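Visit report: Prado small appliance test kitchen, Staltthorpe
Friday, August 24, 2018

Purpose of the visit was to see how Prado checks its rice cookers before a model goes into the catalogue. The test kitchen is on the upper floor of the Staltthorpe warehouse, 7 minutes on foot from the station. Ivone Rangel runs it and took our group through in two batches.

The first half hour was paperwork. Each cooker gets a card recording the supply voltage, the rice variety, the mass of dry rice and the volume of water. Grains are weighed, as the cup supplied in the box is not a metric cup and customers mix the two up. Room temperature is held at 22 degrees. The Grovstead site used to do the same work without climate control, and its summer and winter figures could not be compared.

Inner pots are judged mainly on the coating. A pot is put through repeated cook, soak and wipe cycles and inspected under a side lamp for scratches and dull patches. The current series has passed 3,000 cycles on one pot, kept in a drawer and handed around. Colour change at the waterline was visible but the surface felt smooth.

Lids take up more of the staff's time than I expected. The inner plate has to come off for washing on some models and stays fixed on others, and the hinge must hold the lid upright while the pot is lifted out. Condensation running back onto the rice is logged as a fault. So is any lid that drops on its own – two models were sent back to Timerham for this.

Steaming is tested separately. The tray is loaded with cut carrot or dumplings, set over boiling water and timed. Rangel's complaint is that the trays are too shallow for anything but vegetables, and that buyers store them apart from the cooker and lose them. A little oil on the tray stops dumplings sticking; she was firm that it should be wiped on, never poured.

Lunch was plain rice from three cookers, unlabelled. I preferred the second, which was slightly firmer. Parking is limited and the lift was out of service. Next intake of visitors is by email request to the Staltthorpe office. 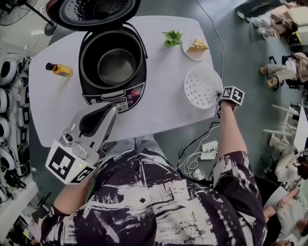

Should the inner pot be dried on the outside before it goes back in the cooker?
Wipe the base and sides dry every time. Water between the pot and the heating plate can upset the temperature reading and leaves marks on the plate.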